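How to pitch a story from the field to our news desk
By Leire Salcedo

Many reporters send us good material about migration, farming and water, but the pitch is so long that the editor stops reading. Please follow these steps before you write to the desk.

Start with one sentence that says what has changed and for whom. "Flooding in Flirkness" is a topic. "Rice growers in Flirkness lost the second harvest and are now selling their pumps" is a story.

Then tell us who you have already spoken to. We need at least 2 people who live with the problem, and one official or researcher who can answer them. If a source is afraid to be named, write this in the pitch - do not wait until the draft.

Give the origin of every number. If you write that 169 families moved, we will ask who counted them and in which month. A figure from a village office is fine when you say that it is from there.

Keep the pitch under 70 words for a short news item. A feature can have more, but the finished text should stay around 1,000 words.

Add your travel plan and your costs in a separate paragraph. Touran Karimi checks the costs, and she answers faster when the currency is written. 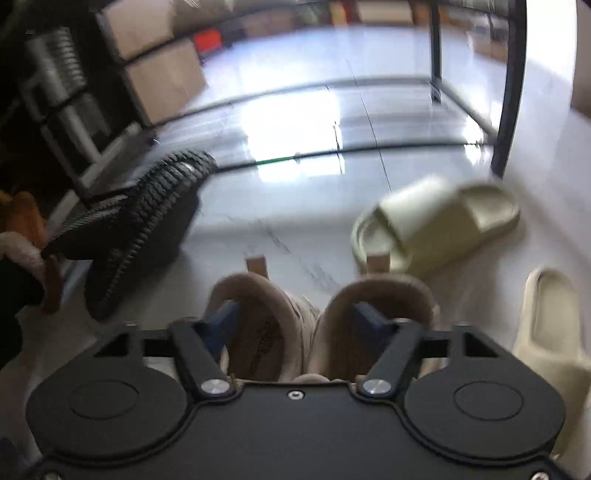 Send everything in the body of the email, with the country first in the subject line. Attachments often get lost in our system. The desk reads pitches on Monday morning, and Omid Shojaei replies to those from Asia - all the others go to Natalina Zanetti. If you have no answer after one week, write again in the same thread.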